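Packing a small hard suitcase for a flying weekend

lumturie_g
I have 3 evenings to pack for Stillamard. My plan is the black hard-shell, laid flat before I open it, and the charging things inside. 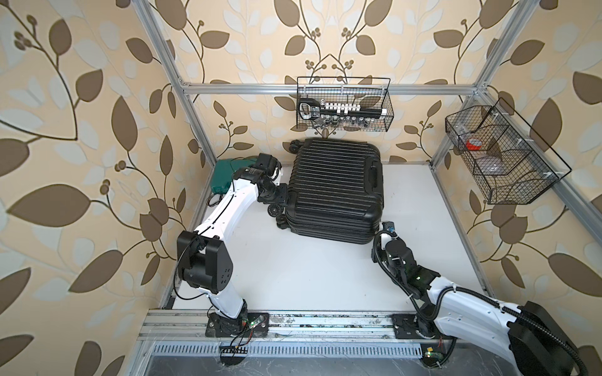

My old Trova bag was softer but it gave no protection. Is a hard shell worth the weight?

mirsad_o
No, I don't agree with it. A parallel board with yellow plugs should travel in the tool case.

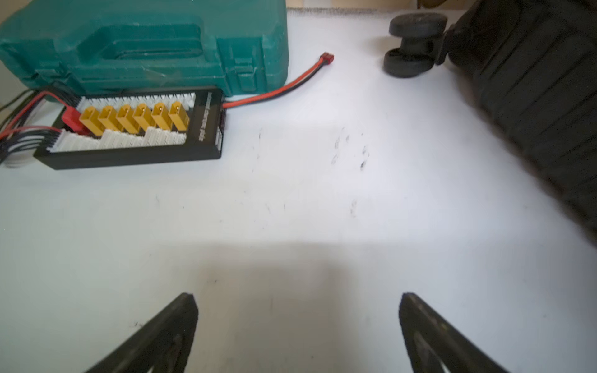 Stillamard, July 24, 2026
The teal case is scratched, but I trust it more than any suitcase.

lumturie_g
Then I carry two things, Mirsad. I would like one.

kukico
Paper with big leaves, I want it for my hall! Which shop?
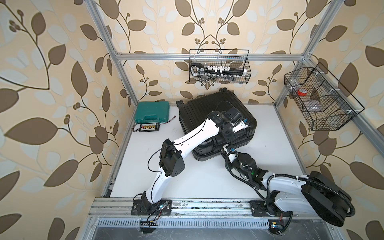

Leaf wallpaper, brown and pale grey on beige.

mirsad_o
Please open another thread for wallpaper.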